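**Mendano and the "secret wedding" story, do you believe it?**

**pretport_lena**
Good evening to all. The gossip page of Sutstead Weekly wrote that Mendano married her drummer, Ilango Nadar, in May. They have only one source, "a close friend of the couple." Then 3 other sites copied it and now everybody speaks like it is a fact. What is your opinion?

**obaidul_fan20**
I believe it. She canceled four shows in May and gave no reason. Also she stopped answering questions about Obaidul Pathirana, and before she talked about him in every interview.

**marrow**
Four canceled shows is a throat infection. The Pretport hall wrote it on their door, my cousin had tickets. Why does every singer who is sick have to be married or pregnant?

**obaidul_fan20**
Then explain the ring.

**marrow**
Which ring? She wears eight of them on stage.

**pretport_lena**
Please stay polite, both of you. I want to add that Ilango was asked on the radio on 2026-07-10 and he laughed and said "ask my mother." For me this is not a yes and not a no. In my country we say this when we do not want to lie.

**Ait Brahim**
I must disagree a little with Lena. I listened to the whole program, and he gave the same answer when they asked if the band is breaking up. It is his habit. You can not build a wedding from it.

What bothers me more is how the paper treats Obaidul. They wrote that he is "heartbroken and hiding," but he played in Sutstead the same week, and I stood in the second row.
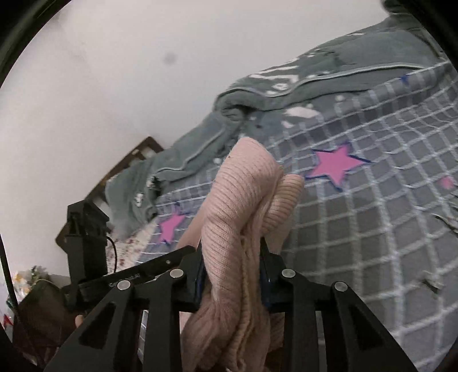
He was in a good mood and he even sang the duet alone, doing both voices. A man who is hiding does not do this. After the concert he signed things for roughly 20 people and did not look in a hurry.

**obaidul_fan20**
Okay, I did not know about Sutstead. But a person can be sad and still work.

**Ait Brahim**
Yes, that is true. I only say the paper did not ask him.

**marrow**
501 comments under that article, and I did not find one from a person who was at a wedding.

**pretport_lena**
I wrote to the paper and asked if they will print a correction. If they answer, I will copy it in this thread.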